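The Room on Punard Street

1

Magdolna Szilágyi took the room in February because it cost 135 a week and had a window on the street side. The landlord, a man from Lambrechts, gave her two keys and told her the second one did not work. She kept both on the ring anyway.

She had come to Nokport to sell her aunt's house. The house was on the hill above the ferry office, and the buyer had offered less than she wanted. She told him she would think about it. Then she went back to the room, ate bread and cheese on the bed, and thought about it.

Her aunt had never thrown out a cup. There were cups in the hall closet, cups in the bathroom, cups full of buttons and fuses. Magdolna had packed most of them for the church sale. The woman at the church said she could take plates, but not cups. They had 150 cups already.

"What do people do with them?" Magdolna asked.

"They bring them here," the woman said.

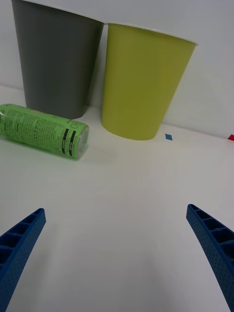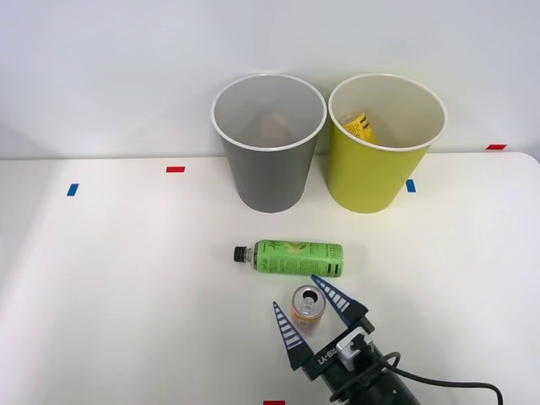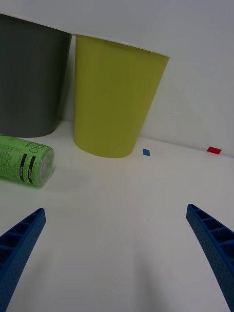

2

The buyer called at six in the morning. He had found another place, out past the Vultus bridge, with a garage. He was sorry. He said her aunt had once fixed his bicycle, and he had meant to tell her that when they met.

"Did it stay fixed?" she asked.

"For years," he said.

She dressed and walked up the hill. It was still dark, and the ferry was coming in with its lights on. In the kitchen she filled the kettle and stood waiting for it. The boxes were by the door, taped shut, with her own handwriting on the sides. She cut the tape on the nearest one and felt through the newspaper until she had a cup — a plain one, with a chip by the handle.

She drank her coffee at the sink. Around eight the man next door came out to scrape his windshield. He saw the light and raised the scraper. She raised the cup.

At noon she called Lambrechts and asked how much notice he needed on the room. He said a week. She said that was fine, and that he could have both keys back.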